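4.2 Who pays for the waiting

Free time at Valport is three days for an import container, and the tariff is plain about it. What the tariff is less plain about is when a day begins. The terminal starts counting when the box leaves the ship. The carrier starts when the box is posted as available. The trucker starts when someone answers the phone. We collected 144 storage invoices issued to small importers and compared each with the gate record for the same box, and the three clocks seldom agreed.
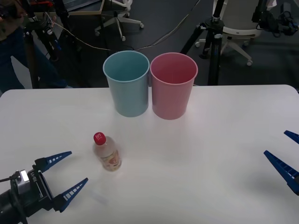 Figure 3. Two plastic cups and a small clear bottle on a white table.

The gap matters most for goods of low value. A container of molded drinkware or bottled soft drinks earns its owner a thin margin, and a week of storage can eat it whole. Importers of expensive goods complain more loudly, but they also have lawyers, and their invoices have a way of shrinking after a letter or two. In our interviews, the small importers described the dispute form as a document one fills in for the exercise.
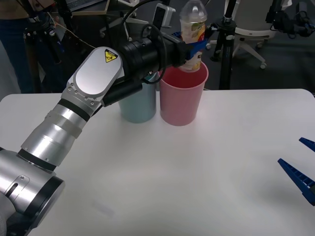 Forwarders occupy an odd place in all this. Testum, the largest of those in the sample, pays the terminal first and bills its customer later, adding a handling fee for the trouble of passing on bad news. Clistard adds no fee but waits longer to send the bill, by which time the customer has usually sold the goods and priced them as if storage were free. We can't say which practice is kinder. Both are legal, and both are described on the firms' websites as transparency. 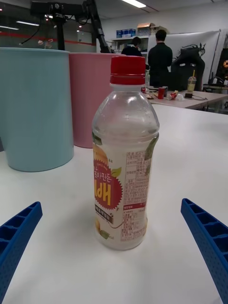 Page last modified: July, 4:10 p.m.

We also looked at bookings. Of the 600 in the Mfinanga file, a set of shipping records kept by a freight broker of that name, most listed a free-time allowance somewhere in the terms. In nine of them the allowance was stated twice, with a different number each time. When asked which one applied, the broker's staff told us the shorter – a rule found nowhere in the terms but followed with great consistency.
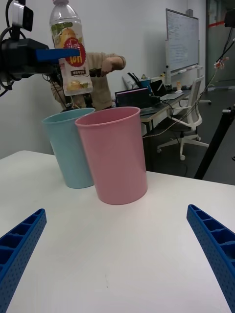

Responsibility for a late box is hard to trace because the importer deals with only one of the firms involved. The forwarder sends the invoice, so the forwarder gets the angry call, even where the delay arose with the carrier. The arrangement is a little like two cups on a table with the pink one set in front: it is the one a person reaches for, whatever may be in the other. Importers in our sample who had asked for the carrier's own availability notice were more likely to win a reduction, though most did not know such a notice existed. Section 4.3 takes up the terminals, who did not return our survey but did acknowledge receiving it.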